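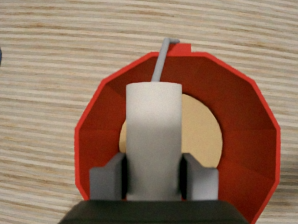 Wrist view, white grip between the fingers, bucket behind it.

January, late evening, sim bench

Well, I finally sat down with the bucket task tonight, after promising it to everyone in the shop for longer than I care to write down. The idea is the same as ever: pick the bucket up by its handle, carry it over, set it in the yellow tray, let go and get out of the way. I'd love to have this solid in the sim before we bolt the real arm to Thampi (the good bench, for anybody new reading this, and please stop drilling into it).

Most of my time went into the handle. I had the hinge far too free at first, and the thing flopped about like a wet noodle! Adding a bit of damping helped a lot. I also moved the grasp target to the middle of the white grip, and I closed the fingers more slowly, which I should have tried weeks ago.
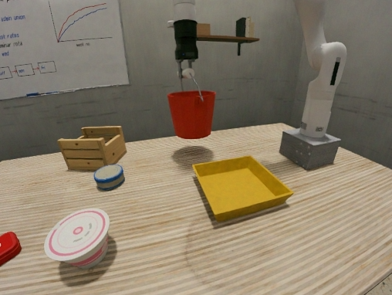
The carry is the part I'm fondest of, and also the part I trust least. A bucket on a bail wants to swing, bless it, and if the arm stops short the swing goes right on without it. I stretched the slowdown to 800 ms and ran a batch of 16. In 2 of those the bucket came down on the edge of the tray and tipped, and both times the log had it still swinging when the lowering started. So the next job is a proper wait before the descent, with a check on the bucket's tilt instead of a plain timer.

Release height needs work too. I've been letting go a hair early, and I think I've been kidding myself that it's fine.
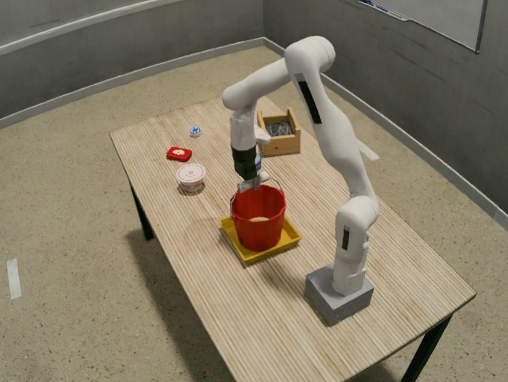 Murali Sundaram read this over my shoulder and said that a tilt check is all very well in the sim, where the bucket's pose comes free, but on the real bench we'd have to get it from a camera, so I might as well add some noise to it now and save myself the heartbreak. Fair enough! Noise goes in first, then the wait. Kumaresan Rodrigues has the newer Vumell config on his machine, so I need to get that from him before I change anything else.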